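Ticket 2947 – Table linen, display table by the curtains
Status: Open, waiting on requester
Opened by: Florence Penner
Assigned to: Jörg Harms

Saturday, 9:10. Reported problem: the berry-print cloth does not cover the table. The dark blue undercloth shows at both ends. Requester asks whether the wrong size was delivered or whether the cloth shrank in the wash.

9:25, J. Harms. Checked the linen list. The berry print is entered as an overlay, width 47 inches. It was never meant to reach the ends. No full-length cloth exists in this pattern. Not a laundry fault.

9:40, F. Penner. Understood, but the left band looked wider than the right when I set it up. Can it be centered without taking everything off?

10:05, J. Harms. Possible for a small shift, not recommended. The undercloth moves with it. Procedure:
1. Unplug the power strip at the wall and lift it off first.
2. Clear the remaining small items, bowl included.
3. Fold the overlay in half, find the center line, match it to the middle of the table.
4. Measure the blue at each end. Up to 2 inches of difference is acceptable.

11:30, M. Keskin. Went by the table. Items are still on the overlay, so steps 1 and 2 are open.
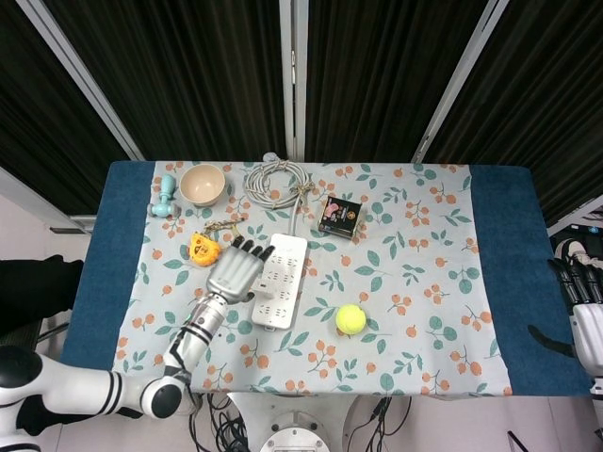

Attachment 1: berry-print overlay on blue undercloth, blue bands at left and right. Power strip, coiled gray cable and tape measure on the cloth.

11:45, J. Harms. Overlay confirmed as the listed pattern. I can't take a band width from a photo – please measure both ends by hand and post the numbers.

12:10, F. Penner. Will do after lunch. If the blue has to be hidden completely, do we order from Nundbridge again?

12:20, J. Harms. Yes, as a separate request. Send it to Umut Kahraman with the table length and the drop you want. Leaving this one open for the measurements.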